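Adell Recipe Cards: README

Print this page | E-mail this page

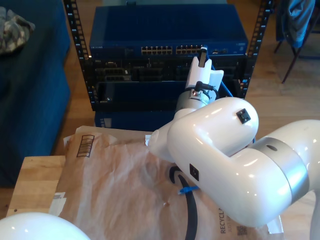 Open-frame equipment rack, black.

Hi, and welcome to the Adell cards! This is a collection of 700 handwritten recipe cards, typed up and tidied into a table so that people can search them, cook from them, or count how often lard turns up (a lot). I'm Attila Halász and I did most of the typing, so the typos are mine. Please send them to me, I really do fix them.

What you get

cards.csv is the main table, one row per card. notes.csv holds the stuff scribbled on the backs, which I almost skipped and am so glad I didn't. It has shopping lists, phone messages, a very heated exchange over whether caraway belongs in a cabbage strudel, and the score of some card game I still can't identify. The two files join on card_id.

The columns in cards.csv:

card_id - the number penciled in the top corner, kept as written
title - exactly as on the card, spelling and all
title_en - my English version
ingredients - one long string, separated by semicolons
method - the instructions, line breaks kept
hand - which writer I think it was (A, B, C, D or unknown)
stains - yes or no. I know, I know, but stained cards are the ones people cooked from, and you'd be amazed how useful this column is!

Where the cards came from

They lived in drawers at the Orbán bakery in Avitz, and when the shop changed hands the new owners let me borrow the lot. There are 4 main handwritings. Hand A is the oldest by a mile, with lovely loopy capitals and no oven temperatures whatsoever, just "hot" and "not so hot." Hand B adds temperatures. Hand C crosses out Hand B's temperatures and puts in different ones, and I've kept both, the crossed-out number in square brackets. Hand D mostly wrote labels and cake orders.

How I typed them up

I tried reading software first and it made soup of everything, so I went back to typing with the card propped against a mug. I did each card twice, weeks apart, and compared the two versions line by line. Where they disagreed I went back and stared at the card until I gave in, and if I still couldn't tell, you'll find a [?] in the text. Don't delete those when you clean the file! A guess with the question mark taken off is how a cake ends up with a cup of salt in it.

Things to watch out for

Measures are a mess. A "glass" is whatever glass was on the counter, and Hand A has a small spoon and a "little small spoon," which I've left alone. I haven't converted anything to grams. If you do, please put your numbers in a new column and leave mine as they are.

Some recipes show up again and again. The poppy seed roll is in there under a whole string of names, and I haven't merged them because the differences are the fun part (the one with apricot jam brushed under the filling is the one to make, trust me).

Names of customers have been taken out of the order slips and replaced with [customer]. Names of people who wrote or passed on a recipe are still in, with the family's okay.

Card 212 is missing. There's a 211 and a 213 and I have looked everywhere.

Please don't treat this as a record of what a whole region ate. It's one shop, it leans heavily toward sweet things, and whatever people knew by heart never got written down. There is no plain white bread recipe anywhere in the drawers, and they sold it every morning.

Using it

Go ahead and cook, copy, print, teach, whatever you like. If you publish something from it, just say it came from the Adell cards. Selling the whole table as your own work is the one thing I'd ask you not to do.

Changes

Version 2, 14th May. Added notes.csv, fixed the hand column for the fish dishes, and put back the accents that my spreadsheet ate.

Next up are the holiday menus, which I hope to finish in August if the plums don't get me first.

Contact: Attila Halász, Adell Recipe Cards | Copyright Adell Recipe Cards | Back to top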